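"It just kept pushing": the day the Tondport cell didn't stop

Keyvan Shokri has told this one a few times now and he gets it over with quickly.

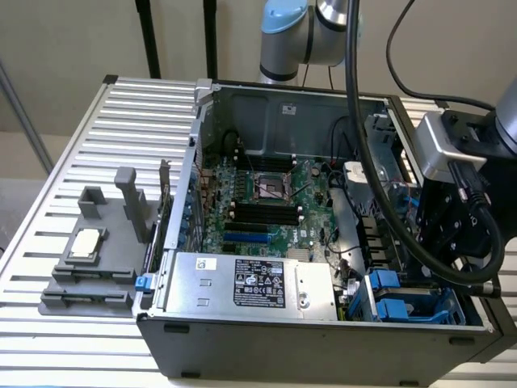 "Thursday, just before nine in the morning. Memory module. Should have been a soft insert, limit set at 60 newtons, arm feels resistance, arm backs off. It didn't back off."

What did it do?

"Pushed. Then pushed a bit more. I heard the board creak before I saw anything."

Shokri runs the rebuild bench at Arnico's Tondport site, where old office desktops are stripped, checked and put back together by robot. Processor in, memory in, lid on, next one. By that Thursday the cell had done 176 machines without a serious complaint. The next one ended up with a cracked board and a bent memory latch, and the arm was still pressing down when he hit the red button.

He wasn't hurt. His hand had been in there a minute earlier, though, straightening a module in the holder, and he brings that up twice without being asked.

"Gate was shut, I want that written down. But I'd had it open and I'd been leaning in. You think about that on the drive home."

Kourosh Parsa, who looks after the controls, got to the bench before the coffee was cold, his words. First guess was the force sensor. Everyone's first guess was the force sensor. They swapped it for the spare and the spare said the same thing. Zero, near enough, with the gripper leaning on a block.

"So two sensors both dead? No. Not likely. So it's the cable or it's us," Parsa says.

It was a bit of both. The cable to the gripper had been rerouted in January to stop it catching on the taller cases, and the new loop was tighter than it should have been. After enough bends one wire inside was making contact only when it felt like it. That's the cable part.

The "us" part is what bothers him. When the signal dropped out, the software, a package called Flakance, was set up to hold the last good reading. Last good reading was taken in free air. So as far as the arm knew it was touching nothing at all, and it carried on down looking for the slot.

"I set that. Me. We were getting little dropouts in testing, a few milliseconds, and it kept faulting, and holding the value made the faults go away. It was meant to be temporry."

How long was temporary?

"Nine weeks."

He doesn't dress it up. There was a note about it in the handover file, he says, and he found it afterwards, in his own writing, with a question mark next to it.

The fix took an afternoon. Longer loop on the cable, proper strain relief, and a lost signal now stops the arm dead. There's also a check at the start of each job: gripper touches a sprung pad, has to read a sensible number, or the job won't run. Then they ran 1,000 dry inserts into a scrap board overnight, with Parsa pulling the plug on the sensor now and again to see what happened. It stopped every time he did it.

Is it slower?

"Bit slower," Shokri says. "Don't care. Shahbazi upstairs asked about the numbers and I showed him the board with the crack in it. He went away."

Some things are still not settled. The stop button is on the wrong side of the bench for a left-hander, and Shokri is one. He wants it moved or a second one fitted. Parsa agrees but it needs new wiring through the safety relay and thats waiting on parts. Meanwhile the rule is gate shut, key out, key in your pocket if your hands are going anywhere near the case. No more quick straightening of a module.

Do people stick to it?

Parsa looks at Shokri. "I do now," Shokri says.

The cracked board is screwed to the wall by the door, latch still bent. New starters get shown it on their first morning, then they get shown the key.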